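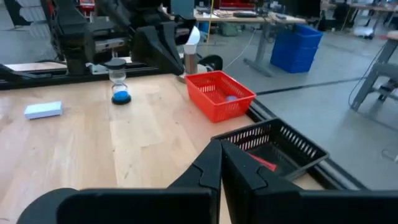 How I Plan Water and Food for a Long Ridge Hike

212 shares | 20 comments

I used to pack for long hikes by throwing things at my backpack until it stopped closing. Then I did the Kusero ridge in February with way too many snacks and nowhere near enough water, and I came down the far side with a headache and half a pound of uneaten trail mix. So now I have a system! It takes me an evening at the kitchen table and it has worked on every trip since.

Step 1: Find your water first

Get the map out and mark every place you can fill up. On the Gokora to Marchal section there's a spring just past the first saddle and then nothing until the hut (the stream on my old map is dry most of the summer, ask me how I know). Write down the climb between each source as well as the distance. Our biggest day had 3,691 feet of uphill, and nearly all of it came between two water points, so that one stretch decided how much I carried.

Step 2: Work out how much you drink

Do this on a normal hike near home. Fill a bottle, walk for an hour uphill, see what's left. I go through 480 milliliters an hour on a climb in mild weather, and more if the sun's on my neck. Multiply by the hours between sources, add one extra bottle, done. Your number will be different from mine, so please don't copy it.

Step 3: Pack food by the hour

I can't face a big lunch when I'm climbing, so I make little bags, one for each hour of walking, with around 200 calories in each. Mine usually have a few crackers, some cheese, dried mango and something chocolatey. Put the salty ones in for the afternoon. Label the bags if you're the type who eats all the chocolate by ten in the morning (I am).

Dinner goes in a separate sack at the bottom, and so does one spare bag that I don't touch unless the day runs long.

Step 4: Load it so you can reach it

Water is heavy, so it goes close to your back and about halfway up. The hour bags go in the hip pockets or the lid. I carry a Jisport pack that has one of those stretchy side pockets, and if I cinch the strap too tight I can't get the bottle back in without taking the whole thing off, so try yours with the pack on and full before you leave the house.

Step 5: Check at the halfway point

When I stop for my long break I look at what's left. If I'm under half my water and the next source isn't close, I slow down, keep to the shade where there is any, and think hard about the shortcut down. On the Marchal side you can drop to the road from the second pass, and I've done it once. The bus stop has a bench and a faucet, and I sat there with my boots off for a very happy hour.

Back to top | Contact | © Ridge and Valley Notes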